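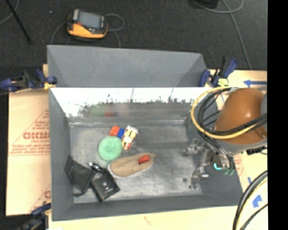
Page last changed: November, version 2

Sorting of household waste in a student residence
Project report, Environment and Society course, Trindade

1. Why we chose this topic

Our group lives in the Kosside residence, and every evening we saw the same problem in the kitchens. The bag for plastic was full of food rests, and the paper box had glass in it. The town of Birkville asks all residents to separate their waste, but in the residence many students come from other countries, where the rules are different. We wanted to know if people sort badly from lack of interest or from lack of information.

2. How we worked

The residence has 18 kitchens. We asked for permission to study 7 of them, and we got it from the housing office. For two weeks in the autumn we opened the bags each evening at 8 p.m. and wrote down which things were in the wrong place. We used gloves and a kitchen scale. We did not write down whose waste it was.

After the first week we put a new sign above the bins in each kitchen. The old sign had only text, in small letters. The new one had drawings of usual things, like a milk carton, a yogurt cup and a pizza box, and very few words. In the second week we changed nothing more.

We also spoke with students while they cooked. These talks were short and we did not record them, only made notes after.

3. What we found

The most common mistake in the first week was the milk carton. Many students put it with paper, but in Birkville it must go with plastic. The second was the pizza box with oil on it. When we asked, almost all were sure that they did it right. One student told us that in her home town the carton goes with paper, so she never thought to read the sign.

In the second week the cartons were better in most of the kitchens. The pizza boxes did not change much. We think the drawing was not clear, as it showed a clean box and a dirty box which looked nearly the same when printed in black and white. This was our mistake and we should have tested the drawing before.

Food waste was a different matter. The small brown bin has no lid in two of the kitchens, and students there said that they don't like the smell, so they use the normal bag. A sign cannot help with this.

4. Problems with the method

Two weeks is a short time. Also the students knew that we were looking in the bags, and maybe they were more careful for this reason. In one kitchen somebody emptied the bins before we came, so for that evening we have no numbers. The scale was not exact for light things like plastic film, and we left film out of the tables.

5. What we suggest

The housing office should buy lids for the brown bins. The sign with drawings can stay, but the pizza box must be drawn again, in color if possible. New students should get the rules of the town on the day they receive the key. The Drornus residence already gives out such a sheet, and we have asked if we may use it as a model.

The tables for each kitchen are in the appendix.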